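Ticket 672: Towels come out stiff after folding-room change
Product: Surnov softener sheets, large box
Status: Solved

Opened in May. We moved our towel folding to the back room at Grandilach and the very next load came out stiff as cardboard! Same washer, same Fehr detergent, same everything as far as I could tell. Tried so far: extra rinse (no change), half the detergent (a bit better), two softener sheets (worse, waxy feel).

Update, 7:40 a.m. Zutness support wrote back super fast and asked about drying time and spin speed. Spin was set to 700, and they suggested bumping it up to 1,000. I did, and wow, what a difference on the hand towels. Bath towels still crunchy along the hems.
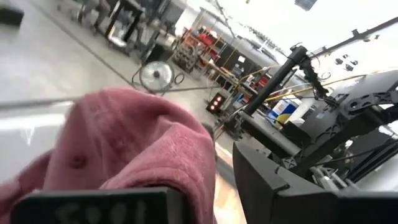 Bath towels were the stubborn ones, so I went back to basics: one scoop of detergent, no sheets, and a good hard shake of each piece before it goes on the rack. I also wanted some air moving in there. The round floor fan with the white cage is out on that pale gray floor, and pink cloth like this, all soft folds and wrinkles, is the kind of drape I was hoping to get back. Love it!

Update, 4:15 p.m. Ran 2 full loads with the new routine. Hems are soft, no waxy feel, and the stack folds flat again. Almost forgot: I cleaned the lint screen between loads too, so that may deserve part of the credit.

Closing this one. Thanks so much for the spin speed tip!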